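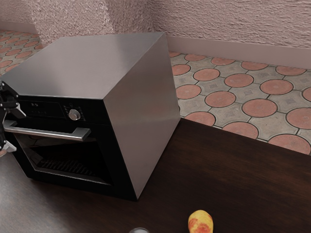 A countertop oven on a dark brown wooden tabletop.

Print this page
E-mail this article

The bread books of Erkanmont

By Olaia Casado
6/22/26

The first thing you notice about the Erkanmont oven books is the handwriting, which is dreadful. The second is that you can't stop reading them. I went up in April meaning to spend a morning with the three volumes and stayed until the reading room closed, and then went back the next day with a better pencil and a magnifying glass.

Oven books were kept in plenty of upland parishes where families shared one bakehouse. Whoever had charge of the fire wrote down which household baked on which day, how many loaves went in and what was owed for the wood. Most were thrown out as soon as they were full. At Erkanmont they were kept, and between them they cover 50 years of village life, from 1788 to 1838, with only one serious gap. For anyone tracing a family in that valley they are a marvel!

The reason is simple enough. The parish registers for Erkanmont are badly damaged, and the burials for the 1790s are gone altogether. A register would only have given you a birth, a marriage and a death in any case. The oven books come round every fortnight. You can watch a household grow from four loaves to six to nine, then shrink again as the children go into service down at Flornano. You see a widow take over her husband's line in the book, in the same place on the page, with his name neatly struck through and hers written above it.

There are almost 3,000 separate entries in the first volume alone, and I can't pretend to have read them all. But I did follow one family from end to end, and they will do nicely to show what these books can tell us.

The Vissers arrived in 1791. Nothing says where from, although the name hardly belongs to the valley and the clerk struggled with it, trying Viser, Fisser and once, gloriously, Vinegar. They had no turn of their own at first. For two years they baked on the tail of somebody else's fire, when the heat was dropping, and paid half the wood money. In 1793 they were given the second Thursday, and they held it for the rest of the run. 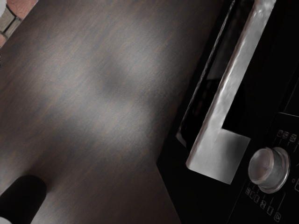

That second Thursday turns out to matter a good deal to the family historian. Turns passed from parent to child, or went with a house when it was sold, so if you know who held a turn in one year you can often work out how they were related to whoever held it before. By this route I was able to link 17 households that the surviving registers leave floating on their own. Two of them had been put down in an older printed pedigree as strangers to each other. They were brothers, sharing a turn and falling out over it more than once, with the clerk noting each quarrel in the margin in tiny letters.

The margins are the best part, I think. There is a running grumble about green wood. There are names of people who took loaves out too early, and a drawing of a goose. In the hungry spring of 1817 the loaf counts drop all the way down the page, and beside several houses the clerk has written only "none" – the same short word, week after week, until the harvest. I have read a fair amount about that year and nothing had brought it home to me in quite the same way.

How the books came through is partly luck. The bakehouse closed when the roof gave way, and the volumes went to a neighbouring farm, where they sat in a meal chest with the seed accounts. They came to light when the farm was sold and are now in the district record room, boxed and flat, in better shape than most things of their age. The third has some mouse damage along the foot of each leaf, so the wood money is missing for a good part of the 1830s.

A transcription is under way, known as Pluson, after the old valley word for the wooden shovel that lifted the loaves. The first volume is finished and checked, the second is about half done. Names are given exactly as the clerk spelled them, with a modern form alongside, so you will find the Vinegars under V either way.

If you have people from that side of the hills, do ask to see the originals as well. The typed version gives you the names and dates, but it can't show you where the pen ran dry, or which pages have been thumbed nearly black at the corner. Bring a pencil, as pens aren't allowed, and ask for the second volume first. It has the goose in it.

Print this page
E-mail this article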